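This site uses cookies to remember your basket and measure visits. Accept | Manage settings

Trakham 7 Steel Locker

The Trakham 7 is a single-column staff locker from Alitach, made for changing rooms, workshops and school corridors. It ships fully welded, so there is nothing to put together on delivery. Stand it against a wall and bolt it through the two holes in the back panel.

Each door hangs on a concealed hinge and opens to 95 degrees. The standard lock is a cam lock with 2 keys. A hasp for a padlock can be fitted at the factory for the same price, but please tell us when you order, as doors can't be swapped later. 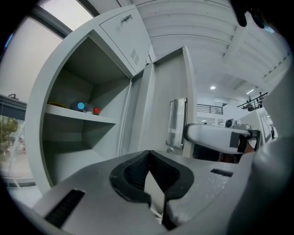
Overall depth is 375 mm, which leaves room for a folded coat, boots and a small backpack. Full-length coats need the Ikbridge model. The powder coat can be wiped down with warm water and mild soap. Don't use bleach or scouring pads, and touch up deep scratches before rust gets in.

Spare keys are cut to the number stamped on the lock face. Send the number with your order and keep a list of your own, because we don't hold records of which key went to which site.

Delivery is to the ground floor only. Orders for upper floors are quoted separately by Bence Vass in the shipping office. Sloping tops and bench stands are sold as extras and fit every Trakham made since November of last year.

Page updated 04/04/2019

Shares: 7 | Comments: 2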